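3.2 Choice of chores

The question set for the Anthorpe project was whether a machine can yet be trusted with the small jobs of a flat or a shop floor: clearing a desk, folding a cloth, putting stock back on a shelf. Published demonstrations were of limited use to us, as they rarely state how many attempts were discarded. We therefore limited the study to tabletop work and collected 1,627 demonstrations between January and March, against a planned 4,000. The shortfall is discussed in section 5.

Pens were included at the suggestion of Gaspard Perrin. A marker is rigid and light, but it is narrow, and a small error in the approach angle turns it between the fingers.

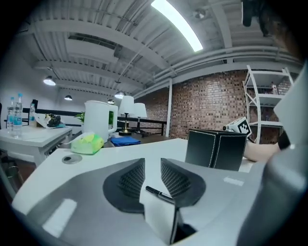

Each chore was scored on completion only, with a limit of 12 seconds per object. Speed within that limit was not rewarded. Baptiste Poulain wrote the scoring sheet and the Ene script that sorts the recordings by task.

Rigid objects gave the most repeatable results. Cloth was poor throughout – the policy usually found a corner but lost the second fold. Soft packets fell between the two. On this evidence we would accept a machine for sorting stationery under supervision, and would not accept one for laundry. Shelf work at Sketwood was tried on 2 afternoons and is reported separately in Appendix B.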